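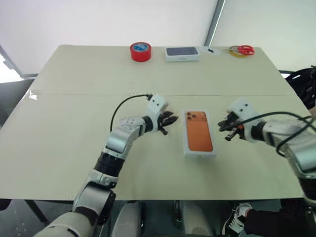 PART TWO: MATERIALS AND JOINTS

Chapter 4
Pressure-Sensitive Tapes

4.1 Scope of the chapter

Chapters 2 and 3 dealt with glues that start as a liquid and end as a solid. A pressure-sensitive adhesive does neither. It is soft when it is made, soft when it is applied, and soft for as long as the joint lasts. It bonds under light pressure, without heat, water or solvent. Most household and packing tapes belong to this class, and so do the labels on cartons, jars and retail boxes.

The chapter covers the parts of a tape, the forces that act on a taped joint, and the standard ways of measuring how well a tape holds. Water-activated paper tape is left to Chapter 5. Structural foam tapes are mentioned only where they help explain a general point.

4.2 Parts of a tape

A simple tape has a backing and an adhesive layer. The backing carries the load and protects the adhesive from dust. Common backings are plastic film, paper, woven cloth and metal foil. Between the backing and the adhesive there may be a thin primer, which keeps the adhesive from pulling away when the tape is unwound. The outer face of the backing often has a release coat – a layer to which the adhesive sticks poorly. Without it, many tapes would tear before they came off the roll.

The roll itself is wound on a core, usually of paperboard or plastic. Winding tension matters. A roll wound too tightly may slide sideways in storage, a fault known as telescoping. A roll wound too loosely can develop gaps between turns, and the adhesive in those gaps ages faster than the rest.

Color is a poor guide to performance. A clear film tape may look yellowish on the roll and almost colorless in a single layer. The effect comes from looking through many layers at once, and in older rolls it may be increased by aging of the adhesive. Colored tapes carry pigment in the backing, in the adhesive, or in both.

4.3 Tack, peel and shear

Three properties are used to describe a tape in service. Tack is the grip formed on brief contact with little pressure. Peel strength is the force needed to pull a strip away at a fixed angle and speed, divided by the width of the strip. Shear resistance is the time a joint survives when a steady load pulls along its surface.

These properties pull against one another. A softer adhesive wets a rough surface quickly and has high tack, but it creeps under load. A firmer adhesive resists creep and may fail to grip cold or dusty board. Choosing a tape is therefore a matter of ranking the three for the job in hand.

Kaczorowski's storage trial, used throughout this chapter, shows the point. Nikola Kaczorowski sealed 1,131 cartons with a soft-adhesive tape, Stedier, and 2,319 with a firmer one, Grabowska. The cartons were closed in November and kept in an unheated building. Early failures were mostly in the Grabowska group, where the flaps lifted within two days. Late failures were mostly in the Stedier group, where the tape had crept along the board under the push of overfilled contents. The full results are given in Table 4.2.

4.4 Terms used in this chapter

Substrate: the surface to which the tape is applied.
Wetting: the spread of adhesive into close contact with the substrate.
Creep: slow movement of a joint under steady load.
Cohesive failure: a split within the adhesive, leaving residue on both faces.
Adhesive failure: a clean separation at the substrate.

Readers who have not met the units of force per width should work through Section 2.3 before going on to the peel test.

We use cookies to remember your reading position and to measure site traffic. Accept all | Manage settings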